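Last updated: June

I've been writing planning code for arms long enough to have opinions nobody asked me for, and my current one is that we spend far too much time on the success number and far too little on the tools that let us look at what went wrong. I know, I know, very exciting. Stay with me.

My week went like this. I have a kitchen-sized simulator setup (our wrapper around it is called Zorkier, please don't ask) and a policy that picks things up and puts them in or on other things. I ran it for 2,000 episodes overnight, came in with my coffee, and the dashboard said 1,006 successes. A bit over half! And my first instinct, which I'm not proud of, was to go change the learning rate.

Why? The number told me only that something was off. It didn't tell me whether the grasp was bad, or the planner was timing out, or the success check was being weird about where an object ended up. Those are three completely different afternoons of work. But a single percentage feels like information, so you go turn the knob that's closest to your hand, and then you wait another night, and the number moves by a hair, and you convince yourself that meant something.

What I should have done first, and what I did do around lunchtime after complaining to Eugeniusz Kubiak for a while, was open 30 failed episodes and just watch them. Slowly, with the joint plots next to the video.
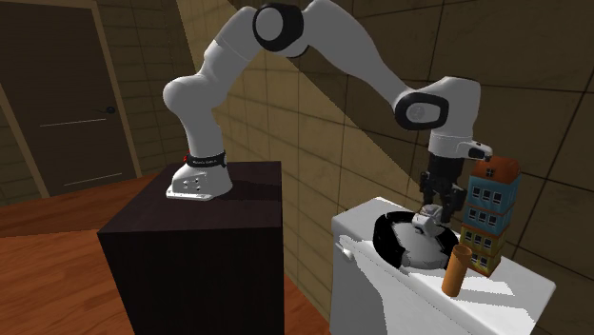

It took most of the afternoon, mainly because our replay viewer is terrible. It loads one episode at a time, it forgets your camera angle, and if you scrub backward past the start it crashes. I'd been living with all that for months! Everybody on the team had. We'd put real effort into training throughput, and the one program that shows you what the robot did was something I threw together before a demo and never touched again.

Anyway, of those 30, 10 were the same failure. The arm had the object, it was over the target, and then the planner decided the last little bit of the descent was in collision and gave up. The collision padding around the fingers was set for big open motions across the room, and close to a surface with other stuff standing on it there was simply no legal way down. Nothing to do with learning at all. I could have trained that policy until I retired.

The fix was boring. The padding now shrinks when the gripper is close to its goal, and the descent runs slower to make up for it. A few lines in Ralen, which is our planner layer, plus a test. I haven't rerun the full set yet, so I'm not going to wave a new number at you (that would be a bit rich, given everything I've said so far).

Now, the pushback I get, and Eugeniusz gave me a good strong dose of it, is that watching episodes doesn't scale. You can't look at 2,000 videos, you'll see patterns that aren't there, and you'll remember the funny ones and forget the dull ones. He's right about all of it. I definitely remember the funny ones. His answer is automatic failure labels: have the software sort every episode into "never grasped," "dropped it," "planner quit," and so on, and then chart those.

I like labels. I want labels! But somebody has to decide what the labels are, and I don't see how you do that without sitting down and watching first. We had a label scheme at Bickerstaff, my last job, written in a meeting before anyone had run anything, and the biggest bucket by far was "other." We made charts of "other." We had a trend line for it.

So here's what I'd push for if you run a small team like ours. Give the viewer an owner. Make it open fast, straight from the results table, one click from a failed row to the moment it failed. Show the plan the robot wanted next to the motion it made, and print the planner's reason for stopping in normal words instead of a status code I have to go look up every single time (it's a 7, it's always a 7, and I still look it up).

And random samples, please. Let the tool pick which failures you see, so you aren't just hunting for your favorite bug.

I've started a rewrite of ours under the name Erkdale. So far it remembers your camera angle and it doesn't crash when you scrub backward. Next up is getting the collision shapes to draw over the video, and I'm stuck on a transform that's flipped somewhere, so if you've fought with that one before, send me a note.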